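How to keep a cut pomelo fresh on the fruit plate

A pomelo is too big for one evening in our home, so I always have pieces left over. Leave the thick rind on each piece, it protects the flesh well. Then wrap the piece in clear plastic film and press out the air with your palm. 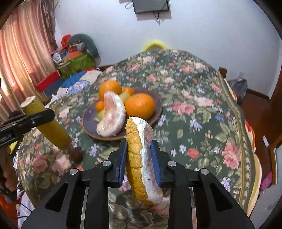
Put the whole fruits on the plate first, the large oranges at the back. The wrapped pieces go last, so they do not get crushed. On a warm day in June I move them to the refrigerator after 40 minutes. Eat them within 2 days.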